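Jolville Openings and Closings List

README for the spreadsheet of restaurants, bars, cafes and food counters in Jolville and the Lotimham side of the river. Kept by Fathima Matubbar. Last full pass: August.

What it is

One file, 945 rows. Each row is a claim that a place opened, closed, moved, changed hands or changed its name. Note the word claim. A row means someone said it, and the source column tells you who. It does not mean the thing happened.

I started the list after reading, for the third time, that the Kanagaratnam lunch counter had closed for good. It was serving lunch that day. I know because I ate there.

Columns

place: name on the sign, if there is a sign
street: street only, no number
event: open, close, move, owner, rename
month: month the claim was made
source: paper, owner, social, permit, walkby
checked: yes or no
note: free text, sometimes cranky

How much to trust it

Less than you would like. Of the rows marked "close," 104 come from social posts with nothing behind them. I leave them in with checked set to no. If you filter them out, fine, but say so when you publish a chart.

"Closed for renovations" gets its own note and is never entered as a close. Plenty of these places do not come back, but I am not going to call it for them. "Under new management" is entered as owner only when a license transfer shows up. A banner is a banner.

"Coming soon" is not an event. I had 57 of those in the first version and took every one out. The Plerard, which was supposed to be a rooftop bar, has been coming soon on the same window paper since before this file existed. When someone can buy a drink in it, it gets a row.

Permit rows are better but not by much. A permit tells you a person paid a fee. Sunil Haque went through the permit rows and found 9 where the business never unlocked the door.
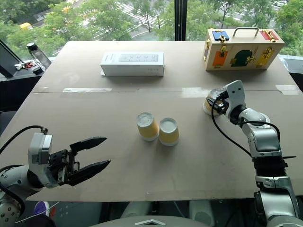 Walkby rows are the ones I would bet on. They mean one of us stood on the sidewalk during posted hours and tried the handle. Ruwan Sivakumar covers Jolville south of the tracks and I do the rest. Lotimham is thin, so please don't write that Lotimham has fewer restaurants closing. It has fewer people checking.

Known problems

Food trucks are a mess. Same truck, three names, two owners.
Renames are sometimes entered as a close plus an open. I fix them when I spot them.
Months before the first full pass are guesses from old posts.
Arvid Fagerlund sent a batch from memory. Those say "AF memory" in the note. Treat them accordingly.

Corrections

Send the place, the street and how you know. "Everyone knows" goes in the trash. Owners can ask for a fix but not for a row to be removed, and yes, that has come up.

Use

Free to use with a link back. If you work out a closure rate from this, I would like to see the math before I see the headline.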